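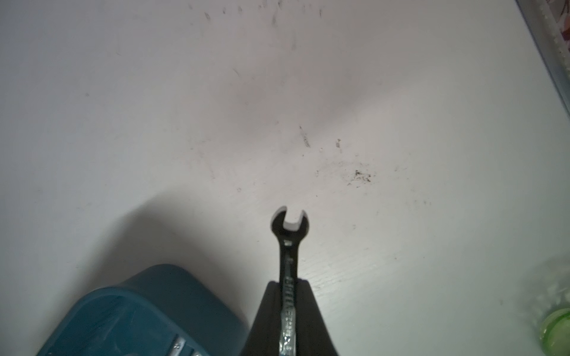
CERKNESS SERVICE DESK OPENS ITS GRIPPER CARE PROGRAM TO OUTSIDE SHOPS

VUSISTHORPE - Holloletti, the family-run automation service firm, said today that it will begin offering its bench program for small handling robots to outside customers in September. The program has been running at the company's Cerkness workshop, where one tabletop robot sorts hand wrenches to and from a plastic tray, and it covers the plain, patient work that keeps a cell like that one useful: checking the fingers, resetting the grip and looking after the wrist camera.

"Wrenches are a wonderful test, and I say that as someone who has dropped a good many of them," said Jeferson Amaral, who leads the service desk. "They're slim, they're shiny, and they come in sizes that look very nearly alike until you try to hold one by the shank. If the fingers close a little crooked, a wrench will let you know right away, and then you can get out the hex keys and do something about it."

Under the program, a technician visits every 500 hours of running time and works through a list of 17 checks, beginning with the finger screws and ending with a slow practice run at the customer's own table. Finger faces are wiped down and compared side by side, the camera lens is cleaned, and the closing force is set again using the parts the customer handles every day - we have never been fond of using a test block when the real thing is sitting right there.

The practice run at Cerkness uses seven wrenches, some set out on the white tabletop and others placed in a teal tray. The robot is asked to take hold of them one at a time, and the technician keeps a hand near the stop button and a notebook open.

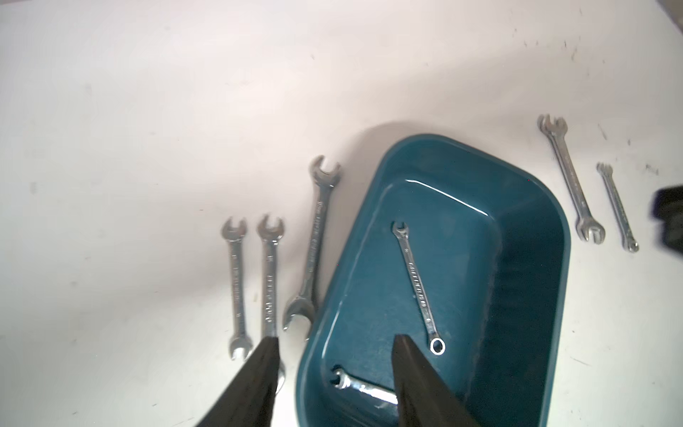 What customers receive

Each visit takes 2 hours and ends with a written sheet listing the settings before and after, along with any finger that ought to be replaced before the next call. Arlindo Sampaio, who wrote the first version of the sheet, will also train one person at each shop to do the weekly wipe-down and screw check.

"We'd love for people to feel at home with their machine," Sampaio said. "Most of what I do with a gripper can be learned in a morning, and I'm always happy to put the coffee on and go over it twice."

The first outside customer will be Pimentel, a neighboring repair shop with two small cells of its own. Shops wishing to join may call or stop by the Cerkness service desk, where the robot can be seen at work most afternoons until 4.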